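Imprimer | Envoyer par e-mail

Opinion

Arrêtez de réentraîner, relisez vos horodatages

Par Natália Neves

Je vais faire vite, j'ai une revue de code à 16 h et je suis déjà en retard. Mais ça fait des mois que ça me travaille. On a un problème de culture dans la manipulation robotique, et ce problème tient en une phrase : quand un bras rate, on réentraîne. Toujours. Par réflexe. La politique hésite au-dessus de la trousse ? Plus de démos. Elle lâche le stylo trop haut ? Plus de démos, et un modèle plus gros tant qu'on y est.

Et la boucle de contrôle, quelqu'un l'a ouverte ?

En septembre, chez Clivosov, deux semaines perdues sur un rangement de fournitures à deux bras. Le bras gauche arrivait en retard sur le droit. Pas beaucoup. Assez pour que la prise glisse une fois sur trois. Réunion, re-réunion, on commande 500 épisodes de plus. C'est Jannik Schmieder qui a fini par tracer les commandes envoyées et les positions mesurées sur le même graphe. Vingt minutes de travail. 29 ms d'écart entre les deux bras, constants, parce que le pilote du gauche horodatait à la réception et celui du droit à l'émission. Voilà. Un champ dans un message.

Les 500 épisodes, on les avait déja enregistrés. Avec le décalage dedans, évidemment.

Ce qui m'agace c'est pas l'erreur. Tout le monde en fait. C'est que l'outillage la rendait invisible. Notre visualiseur recalait tout sur l'image la plus proche, sans rien dire, et à l'écran les bras étaient parfaitement synchrones. Joli. Faux. Un outil qui lisse les données avant qu'un humain les regarde, pour moi c'est un outil cassé, même s'il a une belle interface.
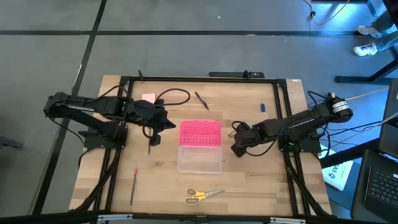
Deuxième chose, la planification. On me répète que les planificateurs classiques sont morts, que le réseau apprend tout seul à éviter l'autre bras. Peut-être, un jour. En attendant, deux bras face à face qui veulent le même bout de table, c'est un problème de réservation d'espace, et on sait l'écrire. Keir Dow a mis un vérificateur de collision tout bête derrière la politique : enveloppes simplifiées, horizon court, ralentissement progressif au lieu d'un arrêt sec. Quelques centaines de lignes. Depuis, je n'ai plus la main sur l'arrêt d'urgence pendant les essais. Il n'y a rien à publier là-dedans, et c'est bien le souci – ce qui ne se publie pas ne se finance pas.

Fiona Tosh, qui dirige le logiciel chez Rankin, n'est pas d'accord avec moi et elle a des arguments. Elle dit que chaque couche écrite à la main devient une dette, qu'on finit avec jusqu'à 8 seuils réglés par quelqu'un qui a quitté la boîte. C'est vrai. J'en ai hérité, de ces seuils, chez Ovness, et je les ai maudits. Mais un seuil, ça se lit. Ça se versionne. Un comportement bizarre noyé dans des poids, bon courage pour le retrouver un soir avant une démo client.

La perception, pareil. Le plastique transparent, le noir sur noir, un stylo fin vu presque dans l'axe : on connaît les cas qui font mal, ils sont dans la tête de tous les gens qui ont passé du temps devant une table. Où sont-ils dans les tests ? Nulle part, ou dans un tableur. On mesure un taux de succès moyen sur la tâche entière et on s'étonne de ne pas comprendre pourquoi il bouge.

Alors quoi. Je demande pas la lune. Horodatage à la source, partout, et un test qui échoue quand l'écart dépasse une période de boucle. Un journal brut qu'on peut rejouer sans recalage. Les cas pénibles nommés un par un dans la suite de tests. Et avant toute nouvelle campagne de démos, quelqu'un qui signe qu'il a regardé les courbes. Njål Haugen fait ça dans le projet Clerkemis, ses collègues le trouvent pénible, ses campagnes sont deux fois plus courtes que les notres.

On me dira que c'est de la plomberie. Oui, et j'aimerais qu'on embauche des plombiers, qu'on les paye comme les autres et qu'on mette leur nom sur les articles.

Imprimer | Envoyer par e-mail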